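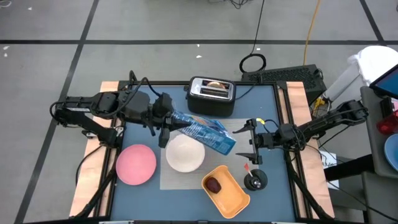 May, Friday, 9:40 a.m.
Budget workshop, notes on the sales tax forecast

Reran the county sales tax forecast with the Purico spreadsheet, mainly to see if I could get the same growth number the consultants put in their slides. I can't. They have revenue up 6 percent next year. With their own inputs I get 2, and that's with the online sales adjustment left on, which I don't trust either.

Things I checked:
Starting year. Same as theirs.
Inflation column. Same.
Population. They use the Wunuleck estimate, which assumes every approved housing unit gets built and filled. I tried it both ways and it hardly moves the total.
One-time audit money. I think this is the problem. Last year's receipts include a back payment from one large retailer, and it looks like they grew the whole amount forward as if it comes in every year. Took it out, and most of the gap closed.

Marjorie Holroyd says the back payment was split over two quarters, so part of it may belong in the base after all. Possible. I'd like to see the ledger before I believe it. She is going by memory and so am I.

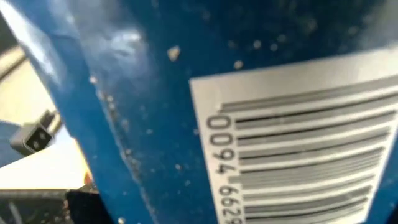

Also still bothered by the chart on their page 16. The axis starts just under the lowest bar, so a flat stretch looks like a boom. Redrew it from zero and it is a very dull chart. Cornel Mihăilă thinks I'm being picky and that council members read the table anyway. Some do. The newspaper ran the chart.

11:15. Tried the Pop method (straight average of past growth, drop the best and worst years). Came out close to my 2 percent. Not sure that means much – both use the same receipts, so if the receipts are wrong they are wrong together.

Rita file: 22 quarters of data, one blank. The import fills the blank with zero and gives no warning. I filled it by hand with the state's posted figure and marked the cell yellow. Please don't sort that sheet until I've locked it. 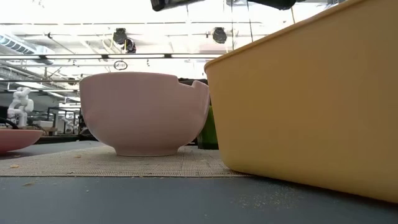 Pink bowl on the woven mat, yellow bin to the right.

Left to do:
Get the ledger pages for the back payment.
Ask the consultants in writing what they did with it. Last time I asked by phone I got "standard treatment," and I still don't know what that is.
Rerun with half the payment in the base, per Marjorie.
No number goes in the memo before then, mine included.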